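I spent the morning at Marikar reading the new handling rules for home data sessions, and I have to say, I like them! Version 7 takes effect in March. It's short, and Larysa Ivanyshyn's team wrote it in plain words: keep both grippers in view, keep fingers behind the jaws, stop after 39 folds and rest your wrists. Percy Urrego tells me the old version ran to 1336 words (I never finished it).
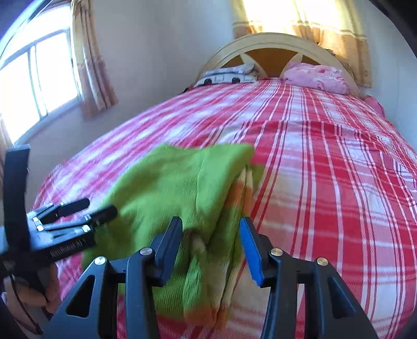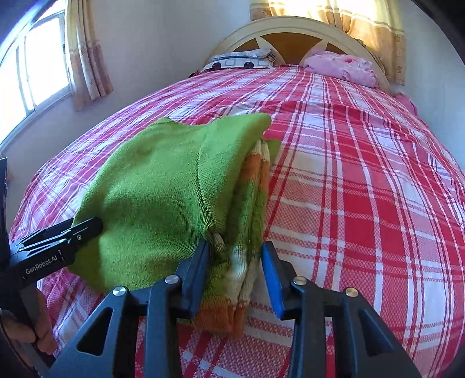
Grippers and green fabric, plaid bedspread underneath, in both shots.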